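Section 4: Washing and drying your Flutilura duvet

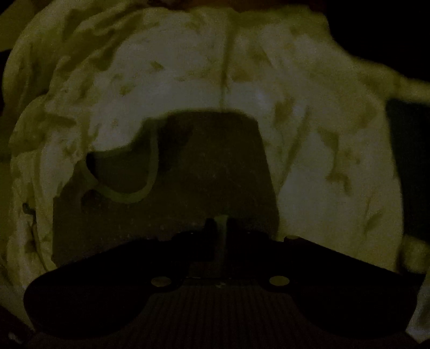
Welcome to the part of the guide we get most letters about! A duvet cared for well will keep you snug for years, and the first wash at home is much easier than people fear. Set aside a dry day if you can – line drying gives a lovely fresh result.

Before you start

Check that your machine's drum is big enough. The single fits a 9 kg drum with room to move. For the double and king, use the large machines at a launderette.

Washing

1. Take off the cover and close its buttons or zip. Wash it separately.
2. Look along the seams for loose stitches and mend any you find. A few stitches in cotton thread will do.
3. Dab stains with cool water and a drop of mild liquid soap. Leave for a few minutes, then rinse.
4. Put the duvet in the drum loosely, with two clean tennis balls.
5. Add half your usual amount of liquid detergent. Leave out softener.
6. Choose a gentle wash and a spin of no more than 600.
7. Run one extra rinse.

CAUTION: Never use bleach. It weakens the outer fabric and the damage can't be put right.

Drying

8. Lift the duvet out with both arms underneath it (it will be heavy!) and shake it well.
9. Hang it over two lines, or tumble on low. Stop every so often to shake the filling back into the corners.

Note: If you feel lumps, it's still damp inside. Carry on drying, and pull the clumps apart gently with your fingers.

CAUTION: Do not store a damp duvet, even overnight.

Between washes

Air it by an open window whenever you change the bed – it makes a wonderful difference. We wash ours in March, when the heavy winter one comes off, and it goes into a cotton bag until autumn.

Spare buttons and ties can be ordered from Hazel Lindqvist at our Boateng workshop. Please give the size printed on your label.

Section last revised 28 December 2024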